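From: Piyumi Khan
To: stomley-allotments list
Date: 11th October
Subject: Re: garlic – when is everyone planting??

Sorry for slow answer, been at my sister's in Tavport and only catching up with the list now. Quoting Shafiq's message because half of you have replied to the wrong one.

> Shafiq Seneviratne wrote:
>
> Hi all. First year growing garlic, plot by the lower gate. I bought
> 4 bulbs of a hardneck from the Zistgate market and the woman told me to
> get them in before the ground gets cold, but my neighbor says wait
> till March like he does. Who is right? Also do I need to feed the
> soil first? It had beans in it all summer and I have just pulled
> them out. And how deep? The packet only says "plant at correct
> depth".
>
> Thanks, Shafiq

OK so. Plant now. Or next week, but don't leave it much later. Hardneck needs a good long cold spell or it won't split into cloves, you just get one round lump like a small onion. Perfectly good to eat but not what you paid for. March planting works for some of the softnecks, and even then mine came up puny the one year I tried it.

Beans before garlic is fine, good even. Don't go mad with manure. I put a bucket of old compost on each bed and rake it in and thats it till spring, then a feed when the leaves get going. Too much rich stuff in fall and you get soft floppy growth that the frost flattens.

Depth – two inches of soil over the tip on our heavy clay. Three if you are up at the top where it's sandy. Pointy end up. Six inches apart, and leave a foot between rows or you will never get a hoe through. Break the bulbs up the same day you plant, not before, and leave the papery skin on the cloves. Biggest cloves go in the ground, small ones go in the kitchen. I know it hurts. 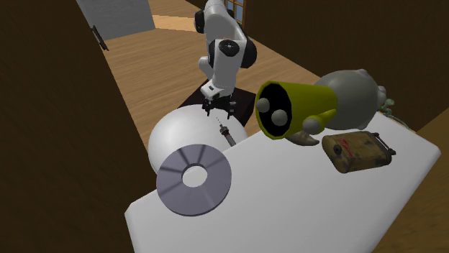 Habibur Mridha wrote back to me off list that he'd go further and skip the feeding altogether on the lower plots, the ground there holds plenty after beans and what kills garlic down by the gate is water sitting round the roots. He says make a ridge, four inches high or so, and plant into the top of it. He lost a whole row to rot two winters back and hasn't lost one since he started ridging. He said I could pass it on so I am.

I think he's right about the water. Not sure about the feed. Try half and half Shafiq and tell us in July.

Other bits while I'm typing:

Birds. They pull the cloves out, looks like they think the tips are worms. Net it or put some twiggy stuff over till it roots. If you find cloves lying on top just push them back in, no harm done.

Rust – orange spots on the leaves in late spring. We all get it. Don't panic and don't strip all the leaves off, the bulb still needs them. Do not compost the bad ones though, bag them. And don't put garlic or leeks or onions in the same bed next year.

Scapes. The curly stalks hardneck throws up in June. Cut them when they've done one full loop. Chop them into eggs, really good. Anoma does a pickle with them, Anoma can you post the recipe again, I've lost it twice.

Seed garlic: the Gunawardena order is going in at the end of this week, I need names and how many bulbs. So far I have me, Trinity, and Habibur who wants 12. We need 30 altogether to get the free delivery. Trinity did you want the purple one or the white? Your message said both and then "not both".

Supermarket garlic, someone always asks. It might grow. It might also bring white rot on to the site and that stays in the soil for years, so please no.

Right, have to run, bus. Will check tonigth for orders.

Piyumi
plot 301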